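Thread: Back seam on snack bags – best place to measure seal strength?

obed_a
Running peel tests on pillow bags, 15 mm strips, 100 mm/min. End seals come out consistent. The back seam gives me a spread I can't explain, worst where it crosses the end seal. Jaw temp unchanged all week.

tumbridge_qc
The crossover has extra film layers. Heat reaches the inner face late, so you get a channel leak there before anywhere else. Don't average it with the rest of the seam. Report it separately.

K. Zeleke
Disagree on the cause. Extra layers matter, but at normal dwell times I'd check jaw alignment first. Carbon paper impression, both jaws, cold and at temperature. Ours was fine cold and 6 degrees off parallel with the heaters on.

obed_a
6 degrees? You'd see that by eye.

K. Zeleke
Typo, that was the temperature difference end to end. The parallel error was much smaller. Still enough.

fsoler
Crimp profile matters too. Horizontal serrations tolerate the step at the back seam better than vertical ones. We swapped on the Lurkix line and rejects at the crossover dropped from 19 to 6 per shift, same film, same dwell.
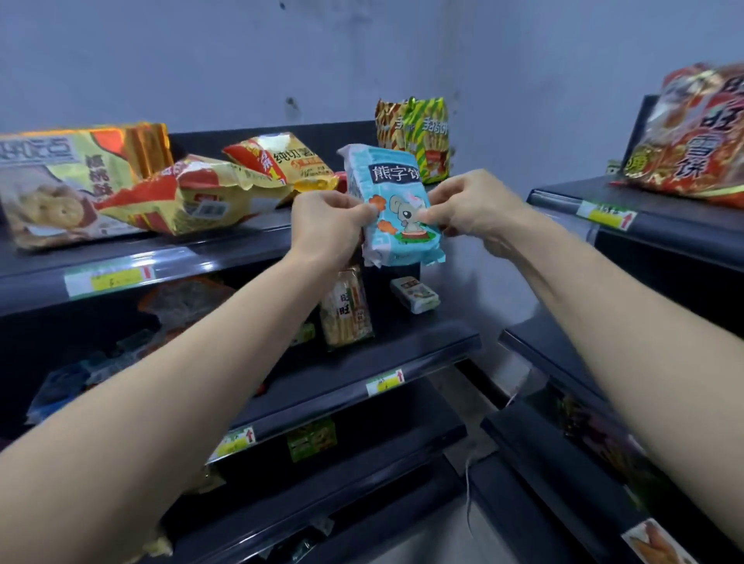
Vertical serrations do open more easily by hand, so marketing will object. Peel force is a separate argument from leak rate and I'd keep them in separate reports.

tumbridge_qc
One line, one film. I wouldn't generalize from that. Did you change jaw pressure at the swap?

fsoler
Slightly – new jaws needed reshimming. Fair point.

obed_a
Carbon paper test tomorrow. Will post numbers.

Comments (2)

Visitación Vidal: Dye penetrant finds crossover channels faster than peel strips. Cheaper as well.

L. Rey: Which standard are the 15 mm strips cut to? Results at 25 mm don't convert cleanly.

We use cookies to keep you signed in. Accept – Manage settings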